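Suture pad keeps tearing when I tie down, what am I doing wrong

posted by Sheyla Ticona

Hi all. Second year, practicing at home and in the skills room on Monday nights. I'm using the Predgate pads, the pale tissue kind you have to keep damp. Every time I tie a simple interrupted the first throw looks fine, then I put the second one down and the edges either bunch up or the thread rips right thru. Went through 2 pads last week. Black suture, regular needle driver. Do I need a different pad or is it my hands? Also does anyone bother with the fake blood? Seems messy and I don't get the point. Thanks in advance!!

Mateja Milošević

Probably your hands, sorry. Everyone pulls too hard at first. Try a thicker pad, Irari has one. Cant remember the price.

Ga-eun Moon

Typing this between things so excuse the mess.

Pad is probably ok. Couple things to check first. How far from the edge are your bites? Too close and it'll tear on any pad, doesn't matter the brand. Go back farther, go in at 90 degrees, follow the curve of the needle. Don't scoop.

Then tension. You want the edges touching. Not squeezed. If you see a pucker you've gone past it.
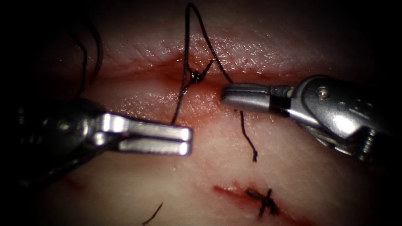
Knots are where most pads die. People lift UP on the second throw, and all that force goes straight into the tissue. Keep your hands low, lay the throw down flat, pull out to the sides even on both ends. First throw lies flat, second goes the opposite way so it's square. And look at where the knot ends up. The one in the picture is right on the wound line, and for practice I'd slide it over to one side before you snug the next throw, easier to see if your edges are really meeting. The line is still a bit open toward the right there too, so don't judge your closure by the knot, look along the whole cut.

On the blood, yes use it, but late. Do 7 clean ones in a row dry first. Then add a little. Dark thread is a lot harder to follow once everything is red and shiny, good to get used to that. Rinse the pad after or it stains and gets tacky.

Oh and keep the pad damp but blot it. Soaking wet ones split easier, at least mine did.

Myfanwy Landeg

Agree w/ Ga-eun on the bites. Would add: check the date on the pack. I had a batch of Predgate ones that sat in a warm cupboard all summer and they fell apart no matter what I did. New pack, same hands, no tearing. Keep them in the fridge in a zip bag with a damp paper towel.

Sheyla Ticona

Ok it was the lifting. Tried hands low tonight and got four in a row without ripping. Still puckers a little. Moving my bites back next, thank you!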